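Ticket 572 — bathroom door sticking, Uvden guest house
Opened Jan 4, 2024
Priority: normal
Status: open

Reported: door drags on the last bit before it shuts, lever has to be pushed up to get the latch in. Same complaint in August, ticket 184, closed after the hinges were tightened. Obviously didn't hold.

Checked so far

1. Hinge screws. Top one turned a quarter, others tight. No change.

2. Floor tiles. No scrape marks by the threshold, so not catching at the bottom.

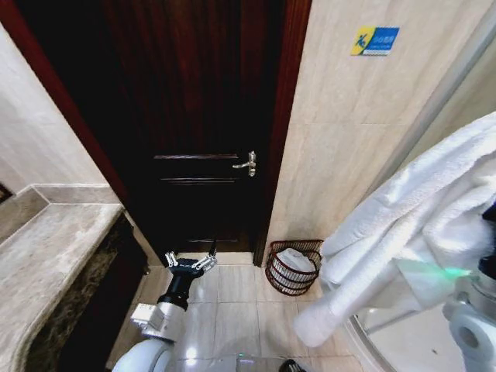
Rub is on the latch side, upper half — paper slips through everywhere else. Worse after someone's had a long shower acording to the guests. Brodska fitted the frame, have asked them for the clearance figure. No reply yet.

3. Latch and keep. Bit of candle wax on the latch, slightly better. Not a fix.

4. Damp. Had a look at the shower side as well, glass and the wall next to it. If steam is geting out there the door will swell again whatever we plane off.
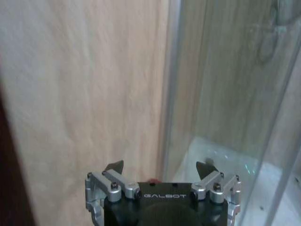
5. Extractor. McIntyre to test the pull, quote 49 for the visit. Waiting on a date.

6. Planing — hold off till 5 is done. Jirno have the matching stain if we need it.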